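From: Radomír Kopecký
To: triltside-players
Date: Fri 11 June
Subject: Re: Props and blackout for the October run

Thanks to everyone who read the draft script over the weekend. I've put my answers to Jozefína's points below, and then the list of what is still open.

Jozefína Hrnčiar wrote:
> I have read the first two acts and like them a lot. Three things.
> 1. The supper in act one has far too much real food in it. We did
> real bread and soup at Darton and the stage was sticky by the
> second night.
> 2. How dark does the cellar need to be? The hall has those high
> windows and the Saturday matinee starts at two.
> 3. Who is keeping the prompt book? I can do it but not if I am
> also playing the aunt.

On the first point, I agree. The supper goes to props entirely, except for the water in the jug, which Havlíček has to drink because the line after it depends on him having a full mouth. Everything else can be painted wood or toy food. From the third row back it reads fine as long as the colors are strong and the actors handle it as if it weighs something. Small pieces get lost, so please bring the larger ones if you are lending from home. Orange and red carry well under our lamps. Green turns gray.
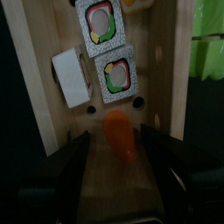 1. The supper table

We need food for six places. It does not have to match, since the family in the play is supposed to be short of money and eating whatever the neighbors brought. I would like one dish on the table that looks out of place, because the uncle has a line about it and at the moment he says it to an empty plate. Please no glass. We will use the tin plates from the Clatard play, which are in the second cupboard behind the stage, under the coats.

The table itself is the folding one. One leg has to be pinned before anyone leans on it. Whoever sets the stage, please check the pin after the first scene change too.

2. The cellar

The second point is harder. The script says the cellar is completely dark when the brothers come down, and the first lamp is the one the younger brother is carrying. In the evening we can get close to that. At the matinee we can't, not with the curtains we have now, which are brown and let in a strip of light at the top.
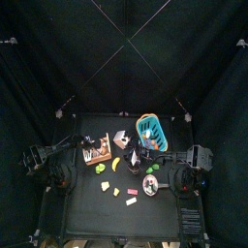 My suggestion is that we stop trying to darken the hall and darken the cellar instead. We build it as a box on stage, open to the audience, and hang black fabric down every side and over the top, the same arrangement as the tent in the second photo, with two cords crossed under the ceiling in an X. I think it would keep most of the window light off the actors. Our box would be wider, and the front has to stay open. I would also paint the floor inside it black, or lay cloth over boards if the hall objects to paint.

I priced black cotton at the shop in town and it came to 442 for the whole amount, before hemming. That is more than we spent on all the fabric last year. If anyone has old blackout lining, even in pieces, I would sooner sew those together. The color has to be black all the way through — navy shows up as navy once the lamp is on it.

The box also has to come down in the interval. Two people can do it if the top is tied on with bows and not knots. We should rehearse that with a watch at least once before the dress rehearsal.

3. Prompt book

Jozefína, I would like you as the aunt, so the prompt book has to go to somebody else. It means being at every rehearsal from August on, and sitting stage left, where there is a draft. You don't need any experience. The script is 41 pages at the moment and will get shorter.

4. Still open

- A jug that pours without dripping.
- The younger brother's lamp. It must be battery, and it must look as if it isn't.
- Somebody with a ladder that reaches the upper windows. Ours stops short of the latch.
- Rehearsal dates for the last two weeks of August. Send me the evenings you can't do, and I'll work from that.

Act three should be with you by the end of next week. The ending has changed again, and the dog is out.

Radomír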